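Furnow Releases Drestar on iOS and Android

26 Feb 2020

Furnow has launched Drestar, a turn-based tactics game for iOS and Android. The game is free to download and supports in-app purchases. It was previously available as a limited test build, which opened in October.

Players command a squad on a hex grid and clear stages by capturing relay towers. Each unit has a movement range, an attack type and 2 active skills, which draw on a shared energy pool. Unused energy carries over to the next turn – up to a fixed cap – so skills can be held back for later waves.

The launch version contains 152 single-player stages. Asynchronous PvP unlocks after the second chapter and matches players by squad rating. Defense layouts are saved on the server and controlled by the AI when the owner is offline. Guilds are not included yet; Furnow lists them for a later update.

Drestar runs on Ekpo, the studio's in-house engine. The initial download is 959 MB, with voice packs offered as a separate install. Progress is tied to a Furnow account and can be moved between the two platforms, but paid currency stays on the platform where it was bought.

Players who log in during the launch event receive 3000 crystals and the support unit Cosico. Test build accounts were reset before release, and purchases made in that period have been returned as paid currency.

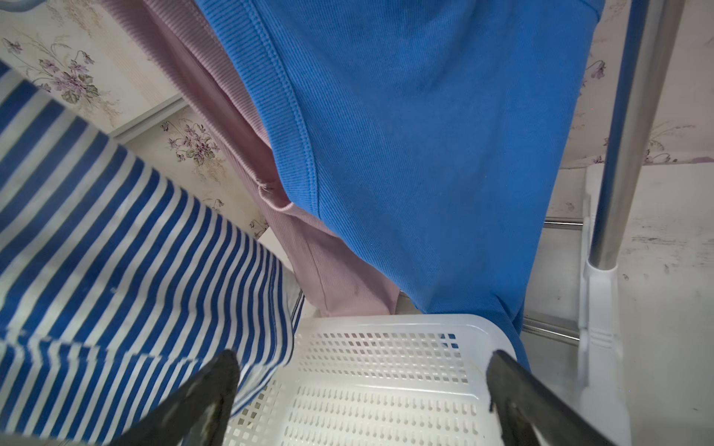 Marrowgate: Energy carryover was in the test build too, but the cap was lower. Does the cap still drop in PvP? My defense squad was built on it and I'd like to know before I spend the crystals.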